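Parveen Dissanayake
Opinion

Your town's emergency app is lovely. Now try it with the cell towers down.

My county has a new emergency alert app. I know this because the county has told me by postcard, by banner across Main Street, and by a magnet that came stuck to the water bill. The app is called Siline, and it has a soothing blue icon and a button that says "I'm safe." I pressed the button on a Tuesday in March, from my kitchen, in full sunshine. It spun for a while and asked me to check my connection.

I live in Mackay, at the bottom of a valley where phone reception has always been a matter of opinion. When the river came up two winters ago, the tower on the ridge lost power before supper and stayed off for 29 hours. The sirens worked. The guy with the bullhorn in the back of a pickup worked. My phone, a small marvel with more computing power than the whole county office had when I was in high school, worked very well as a flashlight.

So I'm a little sour on the idea that what we needed after that was something to download.

Virbridge, the company that built Siline, isn't run by villains. I went to their demonstration at the library and they were nice, and the cookies were good. The map was pretty. It showed road closures, shelters, and little colored dots for people who had checked in. I asked what the dots would do if the tower went out again, and a young man told me the app would "gracefully degrade." I have been doing that myself for years and didn't know it was a feature.

Meanwhile, the county already owns a system that doesn't need the tower. Fraser Chisholm, who used to fix radios for the fire district, talked the board into buying a few Trastum relay boxes after the flood. They're dull gray things that pass short text messages from one to the next until they reach somebody with a working line. You can't send a photo of your dog on a roof. You can send "two adults, one dog, roof," and that covers most of it.

The boxes are in a storage closet behind the permit desk. They were tested once, and then the budget year ended. Putting them up would take some poles, a few solar panels, and a person whose job it is to go look at them now and then. That last part is where the money always dries up. We'll pay for a thing with a ribbon to cut, but ask for half a salary so someone can swap batteries and the room gets very quiet.

I've heard the argument that everybody has a phone, so you should meet people where they are. Fine. Where we are, in a flood, is upstairs with no bars. My neighbor across the road is 84 and keeps hers switched off in a drawer to save the battery. She considers this common sense, and I've never managed to win the argument.
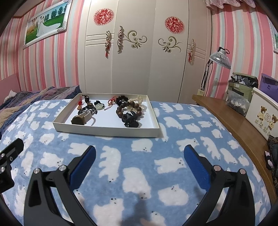
Would the relay boxes replace the app?

They'd work alongside it: the app is fine for road closures on an ordinary day, and the boxes would carry short messages when the tower is out.

The board says it wants 1000 downloads before it decides what to spend next. I'd suggest another test. Pick an evening, switch off the tower for an hour, and have each board member try to get word to the sheriff from their own porch. I'll bring the cookies. Fraser says he can have the first two boxes on poles before the ground gets soft again, if somebody will find him the key to the closet.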